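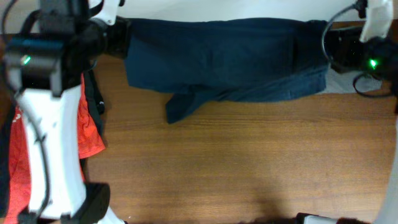
Let the robot pull first

Cloth folding demos have been around for years, and most of them start the same way: take a photo of the heap, guess where the corners are, grab, fold, hope. I have never liked the guess. A navy garment crumpled on a table is mostly dark lumps, and a sleeve and a waistband can look the same from above.

So I am very happy about the result the Wallilell group put out this summer. Their method, called Clilta, spends its first moves on getting information. Both arms take hold of the cloth, pull it taut, and look again before any fold is planned. If the stretch shows a straight edge, good. If a flap hangs down where the model expected none, the plan gets thrown out and the arms regrasp.

They ran it on 132 garments, none of them seen in training, and 115 ended up folded to their standard. The same model with the pulling step switched off managed 51. Same arms, same table, same clothes! I read that row of the table three times.

What I like even more is the second half of the paper, which I suspect fewer people will read. Overhead views are fine for shape, but the wrist cameras are where the small stuff lives: hems, seams, the doubled band along an opening. 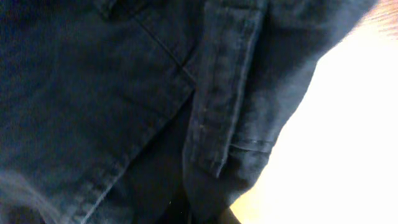
A hem is a promise about what the rest of the cloth is doing. Follow it and you reach a corner sooner or later, whatever color the fabric is and however bad the light. Clilta treats these close views as evidence about where it has hold of the garment, and it's allowed to be unsure. I wish more systems were built that way.

There are fair complaints. It is slow - more than 24 regrasps on the worst garment, a lined jacket - and people who want a laundry product will roll their eyes. The authors also picked their own standard for "folded," and I would love to see another lab score the same runs. Stretchy knits get one paragraph, and they deserve a whole section.

Still, speed can be worked on later. A robot that knows when it has a bad grip is worth waiting for, and I'd take it over a faster one that folds a sleeve into the collar and calls it done.
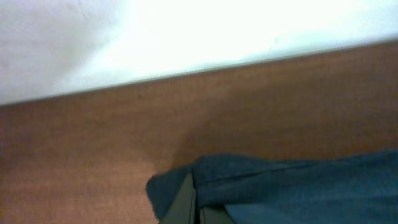 Messina, July

A short addition. The Stakemura people have written to say they are trying the pulling step on towels and bed sheets, with one arm in place of two and a clamp at the table edge. No numbers yet, but I've asked to see the failures first.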